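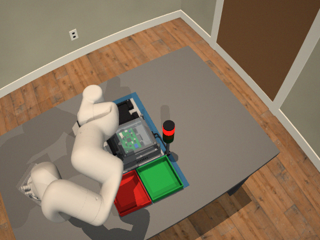

Larysa Koval

Shadow

A shadow is a dark area on a surface, or in the space behind an object, where light from a source is blocked. Any object that does not let all light through can cast one. The shape of a shadow depends on the object, the size and position of the light source, and the surface on which the shadow falls. In everyday speech the word usually means only the dark patch on a floor, wall or other surface, but the region of blocked light also fills the space between the object and that patch.

Parts of a shadow

When the source is larger than a single point, a shadow has more than one part. The umbra is the part where the source is completely hidden by the object. The penumbra is the part where only some of the source is hidden, so that some of its light still arrives. A person standing in the umbra and looking back would not see the source at all, while a person in the penumbra would see a piece of it past the edge of the object.

A third part, the antumbra, lies beyond the tip of the umbra when the source is wider than the object. From the antumbra the object appears entirely inside the bright disk of the source. The antumbra is rarely noticed in daily life, but it explains the ring-shaped appearance of the sun during an annular eclipse.

Size and length

Outdoor shadows are long when the sun is low and short when it is high. On level ground, the length of an upright post's shadow equals the height of the post when the sun stands 45 degrees above the horizon. Between the tropics there are days when the sun passes directly overhead at noon, and an upright post then has almost no shadow to one side.

Indoors, where lamps are close, a shadow can be much larger than the object that makes it. Moving a hand toward a lamp enlarges its shadow on the far wall, and moving it toward the wall shrinks the shadow until it is close to the size of the hand itself. Sunlight does not produce the same effect. The sun is so far away that its rays reach the ground very nearly parallel.
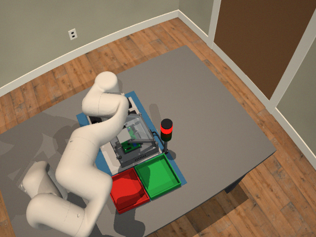

The edge of a shadow is sharp or blurred depending on how wide the source appears from the object and how far the object is from the surface. A small bare bulb gives a crisp outline. A large window, a frosted panel or an overcast sky gives a wide penumbra, and the outline fades gradually. The arm's shadow on the left part of the gray tabletop is of this second kind, broad and soft. Distance matters as well: the shadow of a flagpole is usually well defined near its foot and blurred toward its tip. In direct sunlight, an edge held 100 inches above flat ground throws a penumbra a little under an inch wide when the sun is straight overhead.

Color

Shadows are seldom fully black, as light reaches them from other directions. Outdoors, a shadow in direct sun is still lit by the sky. On snow this often gives it a blue tint. Where two lamps of different colors light the same wall, each lamp fills in the shadow made by the other, and the two shadows take on different colors. Painters have long made use of these tints. In her handbook for drawing students, Tamara Didenko advises beginners to mix the color of a shadow from the color of the surface and the color of the remaining light before adding any gray.

Measuring time

The sundial is the best-known device based on shadows. Its raised part, called the gnomon, casts a shadow onto a marked plate. On a common garden dial the sloping edge of the gnomon is set parallel to the earth's axis, so its angle must match the latitude of the place. A dial made for one town will read wrongly if it is moved far to the north or south without being tilted to correct for the change.

Sundial time and clock time also differ over the year. The earth's path around the sun is not a perfect circle and its axis is tilted, which makes the dial run ahead of the clock in some months and behind it in others. In the middle of May a dial is a few minutes fast compared with mean solar time. Many dials carry a table of corrections -- the school dial at Hatilthorpe, designed by Demyd Panasiuk, has one cut into the rim of its plate.

Eclipses

An eclipse of the sun occurs when the moon's shadow falls on the earth. Observers inside the umbra see a total eclipse, and those in the penumbra see a partial one. An eclipse of the moon occurs when the moon passes through the shadow of the earth.

See also: Gnomon; Light; Shadow play; Silhouette

Last revised 08/06/2025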